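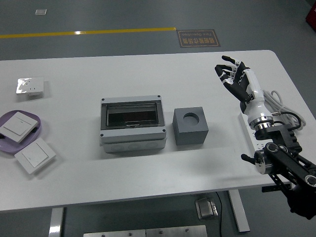 Selon Adi Sopacua, il ne faut jamais commencer par la main. Il l'a répété à tous ceux qui voulaient l'entendre à l'atelier, et il le répète encore quand on lui téléphone pour lui demander ce qu'il pense du projet de Karine Paquette. Pour lui, on commence par l'épaule, on vérifie que l'épaule tient, on descend au coude, et la main vient quand tout le reste a cessé de trembler. « Karine a fait exactement l'inverse, et je lui en veux encore un peu, parce que ça marche mieux que le mien », ajoute-t-il en riant.

Karine Paquette rit aussi quand on lui rapporte la chose. Elle nous reçoit à l'atelier partagé Belulero, dans l'ancienne imprimerie où elle vient presque tous les soirs après le travail, et il faut d'abord accepter un café, puis un second, puis faire le tour des établis des autres (la découpeuse, le coin couture, une horloge comtoise en morceaux dont personne ne sait très bien à qui elle appartient) avant d'arriver à ce qui nous amène : Pamon, son bras robotisé, qui apprend depuis l'hiver à se débrouiller avec du matériel électrique.

« J'ai commencé par la main parce que c'est la main qui me plaisait, dit-elle. Un bras, c'est une grue. Je respecte beaucoup les grues ! Mais quand j'ai vu les doigts se refermer pour la première fois, même tout de travers, même dans le vide, je suis restée plantée là comme une gamine devant une vitrine. »

Elle a été électricienne de chantier pendant des années, à poser des appareillages dans des immeubles neufs, et elle garde de cette époque un genou capricieux et une affection intacte pour les choses bien câblées. L'idée lui est venue un soir de mars, en rangeant un carton de fins de série. Pourquoi apprendre à un robot à empiler des cubes de couleur, comme dans toutes les vidéos, alors qu'elle avait sous la main des interrupteurs, des prises et un coffret, des objets qu'elle connaît les yeux fermés ?

« Un interrupteur à grosse bascule, c'est généreux, explique-t-elle. Vous pouvez appuyer un peu à côté, ça pardonne. Une prise, c'est déjà plus fermé, il n'y a pas de relief pour s'accrocher. Et le coffret, c'est un volume, ça a un couvercle, des vis, une fenêtre fumée. Pour la vision, une fenêtre fumée, c'est une plaie. Le programme croit voir un trou. » Le film de protection de la prise, qui brille, lui a posé le même genre de souci. Elle aurait pu l'enlever. Elle s'y refuse, avec un entêtement qu'elle assume très bien : sur un chantier, dit-elle, on pose avec le film et on l'arrache le dernier jour.

À côté du coffret, il y a aussi un bloc gris foncé percé d'un trou rond. C'est l'exercice de patience, celui qu'elle ressort quand rien ne va. Il s'agit d'amener le bout de l'index dans le trou et de l'en retirer sans toucher le bord. Elle tient un cahier des essais, à la main, au crayon, et elle nous laisse le feuilleter. La meilleure série y est entourée deux fois : 82 réussites sur 100. La page d'avant est pleine de ratures et d'un mot que nous ne reproduirons pas.

La main elle-même est arrivée en pièces détachées. La vendeuse, Shona Tennant, l'avait achetée pour un projet abandonné, et les deux femmes se sont écrit pendant des semaines à propos d'un pouce qui refusait de s'écarter. Le poignet, en revanche, Karine l'a refait de bout en bout, et elle en parle longtemps, avec les mains justement, en pliant les siennes pour montrer comment les efforts passent dans la bague de métal. « Au début, ça prenait du jeu. Vous demandiez au doigt d'aller là, il allait là, et puis le poignet s'affaissait un petit peu, comme quelqu'un de fatigué qui pose son sac. J'ai resserré, j'ai changé l'équerre, j'ai resserré encore. Et j'ai fini par comprendre que c'étaient les câbles ! Trop courts, ils tiraient sur tout. »

D'où les boucles de câble blanc près du poignet, qu'elle appelle sa réserve et que Khurram Sethi, son voisin d'établi, appelle la choucroute. Ils ne sont pas d'accord non plus sur le logiciel. Khurram voudrait que Pamon apprenne seul, par essais répétés, la nuit s'il le faut. Karine préfère le guider. Elle enfile un gant muni de capteurs, fait le geste, et le robot le rejoue ; elle corrige, il recommence. Elle en est à 273 démonstrations enregistrées, toutes étiquetées, toutes rejouées au moins une fois.

« Khurram dit que je fais de la couture à la main à l'époque des machines. Il a peut-être raison. Mais moi, quand un geste est raté, je sais lequel et je sais pourquoi. Je peux retourner le voir. Et puis j'aime bien ce moment-là, le soir, quand il refait ce que je viens de faire, avec ma façon de m'y prendre. J'attaque toujours les interrupteurs un peu par en dessous, c'est une habitude de métier, je ne m'en étais jamais rendu compte avant de le voir faire pareil. »

On lui demande si elle branche quelque chose. La réponse fuse : rien du tout, jamais. Aucun des appareils sur lesquels Pamon s'exerce n'est raccordé, et elle tient à ce que ce soit écrit. La multiprise posée sous le bras, c'est pour l'alimentation du matériel, et personne d'autre qu'elle n'y touche pendant une séance. L'électricienne reprend un instant le dessus, la voix change, puis elle nous ressert du café.

Restent les vis. Celles du couvercle du coffret sont petites et sombres, et c'est pour elles qu'elle s'est lancée dans tout cela, au fond. Tenir un tournevis avec cinq doigts, le garder droit, sentir le moment où la vis prend. Adi lui conseille de monter l'outil directement au bout du bras et d'oublier la main. Elle ne veut pas en entendre parler. Elle a dessiné un manche plus gros, avec un méplat pour le pouce, que Ross Aitken doit lui imprimer dès que sa machine sera réparée, et elle a déjà libéré sur son étagère la place du prochain cahier.

Avant que nous partions, elle rappelle Adi, le téléphone posé sur l'établi, haut-parleur ouvert, pour lui dire qu'elle a bien reçu son message. Il lui demande des nouvelles de l'épaule. « Elle tremble encore un peu », reconnaît-elle. On l'entend jubiler à l'autre bout, et ils en ont pour une demi-heure.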